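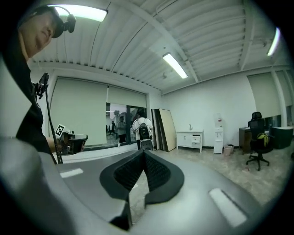
The ceiling is white and corrugated, with the beams left showing.

The Room in Skutow

Marlene Albers got to Skutow on the last bus and had to ask twice for Lieselotte Schmieder's house. It was past the sawmill, a low place with a green gate and a dog asleep against it. She stepped over the dog.

"You're the one from Tetanby," Lieselotte said at the door.

"I wrote in December."

"I know you did. I read it."

She had not answered it, but she let Marlene in and put water on. The kitchen smelled of onions. There was a stack of newspapers on one of the two chairs, and Lieselotte moved it to the floor with her foot.

Marlene took out the deed and unfolded it on the table. Her father had bought the lot behind the house when he worked at Ostovwood, before the family went west. Lot 2157, with the use of the path down to the Leka. He had paid for it in small amounts over 8 years. He had never built on it, and he had never told his children it was there.

Lieselotte put on her glasses and read both sides.

"He was going to put up a workshop," she said. "He had the boards cut. They sat under my window until they went gray, and then I burned them. It was a cold winter and he was gone."

"That's all right."

"I wasn't asking."

They drank the tea. Outside a truck went by with logs on it, and the cups shook a little on their saucers. Lieselotte said she had grown potatoes on the lot for almost 30 years. She said it the way a person gives an address.

"I didn't come to take it," Marlene said.

"What did you come for?"

Marlene had an answer ready. She had practiced it on the bus, something about wanting to see where he had lived. It sounded thin to her now and she left it alone.

"He kept the deed in with his shoes," she said. "I wanted to know why."

Lieselotte got up and rinsed her cup. She stood at the sink for a while with her back to the room. Then she took a key off the nail by the window and two pairs of rubber boots from under the bench, and set the smaller pair in front of Marlene.

"The path is mud as far as the river," she said. "Tuck your pants in."

The dog woke up when they opened the gate and came along behind them.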